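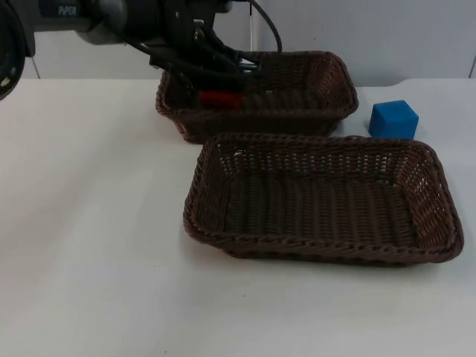 Syncing two camera streams in Drilteo

Quick notes, Monday 3 July 2023. Assumes Darkell is already installed and both streams publish.

Wrist cam and fixed cam start on different clocks. If you just zip the frames by index you get drift, and the policy learns to close late. So — match by timestamp, never by index.

1. Stop the recorder. Really stop it, a paused one keeps the old offset.

2. Open the Mok config, set clock_source to host for both cameras. Default is device. Bad default.

3. Set max_skew to 6 ms. Anything looser and fast moves smear.

4. Record a short test, one pick from a basket is plenty. Mine came to 258 frames.

5. Run the align pass. It writes a new index file next to the episode, raw frames are left alone.

6. Scrub to the end of the episode and check the wrist view. If the arm is parked in one stream and still moving in teh other, go back to step 2.

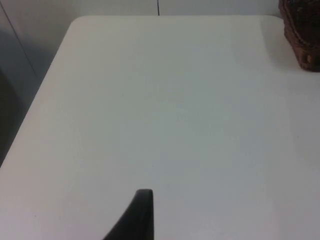

Lerkik wrote in to say step 3 drops too many frames on a loaded machine, and that moving the image encoder to its own process fixed it without touching the skew. Fair. Try that first if your drop count is high — then tighten.

Still open: the joint state topic. It has it's own clock and align ignores it for now. Interpolate by hand until the next release.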